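Learning to bake bread in a new country

July 2021

When I moved to Flatodside, I missed the bread of my mother very much. The flour in the shops has another flavour, and my first five loaves were flat like a plate. I kept trying on my free evenings.

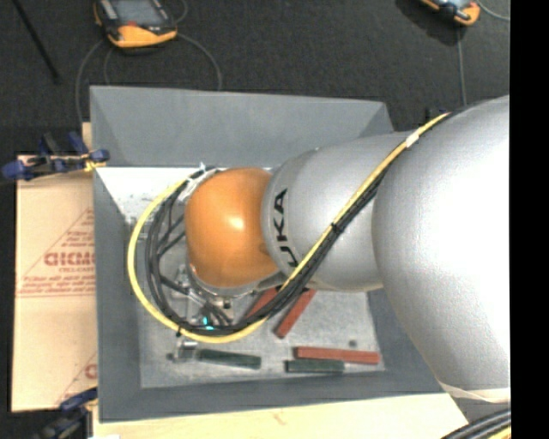
Dimunier Walking and Baking Club

In May I changed to a slower dough. It rests for 13 hours in the fridge, and then I bake it in a heavy pot with the lid on. The crust has a nice dark colour now. Next I want to try it with rye.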